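Komari bottle set – README and house rules

Read this before you add or relabel anything. Short version of the Prilteo handling rules, the long one is on the shared drive under Bollell.

What's in it
Wrist camera views of a two-finger gripper working with plastic drinks bottles. 86 episodes, 2000 stills pulled from them. Plain table, pale walls. Bottles on their own or in a bowl.
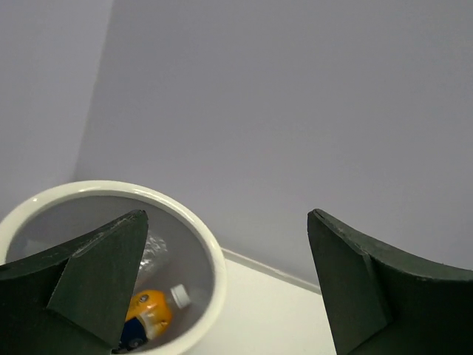
Naming: object first, then what it's in or on. So bottle_in_bowl, not bowl_with_bottle. Lower case, underscores, no spaces. Amarachi fixed 52 of these by hand in June and would rather not do it agian.

Labelling rules
– Open or closed goes by contact. Both fingers touching the object = closed. One finger or none = open.
– A bottle behind a finger still gets a box. Draw it round what you can see, don't guess the rest.
– Clear plastic: follow the outer edge of the bottle, not the highlights.
– Can't tell cap end from base? Put "end_unknown". Fine to use, please don't toss a coin.
– Brand names on labels stay out of the text fields.
– Full or empty only if it's plain to see. Otherwise leave blank.
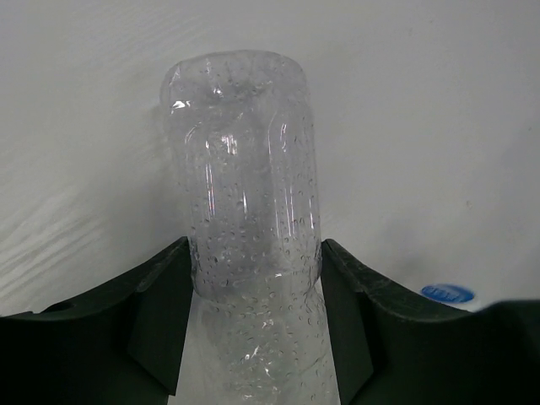 Surface water gets its own tag, "droplets", yes or no. Don't write "wet" or "spilled", we had both plus "damp" in the first batch and the Odukoya checker choked on it. Stickers and marks on the background are not objects, skip them.

Running the cell
Stop button within reach of whoever is at the keyboard. Hands out before the arm is enabled. Speed cap stays on, even for a quick test – no exceptions. Check finger tips for chips at the start of a session and note it in the log, worn tips change the grip.

Checks
2 people per episode, seperate passes. Where they disagree Napaporn Thammasiri decides.

Not for
Force or weight estimates. Anything with people in view.

Last edit 27/09/2020, NT. Still to do: split file, licence text.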